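Clellik G2 - Greifmodul für die Demontage und Bestückung von Leiterplatten

Artikelgruppe: Greifer und Handgelenkmodule
Hersteller: Clellik
Vertrieb und Service: Paulauskas
Stand der Angaben: 8. Juni 2018

Lieferbar ab Lager Trorstead

Das Clellik G2 ist ein elektrischer Greifer mit schmalen Fingern und einer eingebauten Handgelenkkamera. Er wurde für Arbeiten an Rechnern und Steuerungen entwickelt, bei denen wenig Platz zwischen den Bauteilen bleibt: Speichermodule ziehen und stecken, Erweiterungskarten entnehmen, Kabelstecker lösen. Das Modul passt an alle Arme der Baureihe Grotia und mit einem Adapterflansch auch an viele andere Arme mit kleiner Traglast.

Wer bis jetzt mit einem gewöhnlichen Parallelgreifer gearbeitet hat, kennt das Problem. Die Backen sind zu breit, sie berühren zuerst den Nachbarstecker und erst danach das Teil, das man fassen möchte. Beim G2 sind die Finger deshalb schmal gebaut und einzeln austauschbar. Ein Satz Ersatzfinger liegt jeder Lieferung bei.

Technische Daten

Gewicht ohne Flansch: 269 g
Länge mit geschlossenen Fingern: 204 mm
Farbe: schwarz, matt
Anschluss: ein Kabel für Strom und Daten, 8-polig
Kamera: fest montiert, Blick entlang der Finger
Garantie: zwei Jahre, Verschleißteile ausgenommen

Lieferumfang

Greifmodul mit Kamera
Ersatzfinger, ein Satz
Anschlusskabel
Schrauben und Schlüssel für den Flansch
Kurzanleitung auf Deutsch und Englisch

Der Adapterflansch für fremde Arme ist nicht enthalten und muss extra bestellt werden. Bitte geben Sie bei der Bestellung das Armmodell an, damit wir das richtige Lochbild schicken.

Einrichtung

Nach der Montage wird die Kamera einmal kalibriert. Das Programm führt durch die Schritte, und mit der mitgelieferten Karte dauert der Vorgang ungefähr 9 Minuten. Eine neue Kalibrierung ist nur nötig, wenn die Finger gewechselt wurden oder das Modul einen Stoß bekommen hat.

Die Greifkraft stellt man in der Software ein. Für Speichermodule empfehlen wir, mit dem kleinsten Wert zu beginnen und diesen langsam zu erhöhen. Vor dem Ziehen müssen die Verriegelungen am Steckplatz offen sein - das Modul prüft dies nicht selbst. Arbeiten Sie nur an Geräten, die vom Netz getrennt sind, und erden Sie den Arm nach der Anleitung.

Arbeiten auf der Hauptplatine

Die Kamera sieht die Finger und das Werkstück zugleich. So kann der Bediener den Anflug von oben am Bildschirm verfolgen und noch korrigieren, bevor ein Finger den Steckplatz erreicht. Auf dicht bestückten Platinen ist das wichtig, zum Beispiel wenn direkt neben den Speicherplätzen ein offener Prozessorsockel liegt. Seine Kontakte sind sehr empfindlich und dürfen von den Greiferarmen nicht berührt werden.

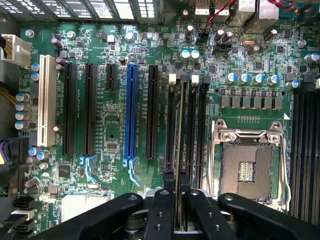 Ein Kunde schreibt uns, dass er mit dem Greifer im Ganzen zufrieden ist, sich aber ein längeres Kabel wünscht. Bei seinem Arm reicht es gerade bis zum zweiten Gelenk, und er musste eine Verlängerung selber bauen. Auch das Wechseln der Finger findet er etwas mühsam, solange das Modul am Arm bleibt.

Ein längeres Kabel ist seit März als Zubehör erhältlich. Für den Fingerwechsel raten wir, das Modul vorher vom Flansch zu nehmen, es sind nur vier Schrauben.

Preis und Lieferzeit auf Anfrage bei Paulauskas. Für Schulen und Werkstätten gibt es auch ein Leihgerät, die Leihgebühr wird beim späteren Kauf angerechnet.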